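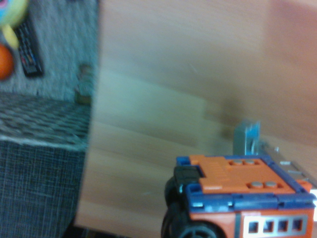

I'm after a Saturday helper for my secondhand toy shop, Matubbar, and I'd love someone who gets properly absorbed in sorting. We take in mixed boxes of building toys from all over Kundwood, and every one has to be gone through, checked and put back into something a child would want to play with. A lot of it is vehicles like the orange and blue one on the table, where you'd be looking at the joints between the blue bars, seeing that the little grey pegs are sitting properly in their recesses and making sure the wheels turn. If that sounds like a nice way to spend a morning, read on!

The hours are 9.30 till 3, with a proper lunch (I do a decent soup in winter, sandwiches otherwise). You'd mostly be in the back with the boxes, and out front when it gets busy. At the last stocktake we had 2,249 loose wheels and connectors waiting to be matched up, so you won't be short of things to do. There's a spreadsheet. It's mine and it's a bit of a mess, sorry, and if you can improve it I'll be thrilled.

No experience needed. You do need to be patient with small parts, all right with lifting a full crate, and kind to children who want to tell you about diggers for twenty minutes. Being able to spot a part that belongs to a different set is handy but you'll pick that up quickly enough. Please be 16 or over.

Pay is £11 an hour, plus a staff discount. I'd like somebody to start in June and stay through the summer at least, longer if we get on.

To apply, pop in with a short note about yourself, or post it through the door if we're shut. We're on the Urkska road, next to the bike shop. Tell me what you liked building when you were little, I always want to know.

Recent notices
Wanted: wooden train track, any condition
Swap table returns to Dreridum hall
Part-time baker, early starts
Kundwood repair morning needs sewing machines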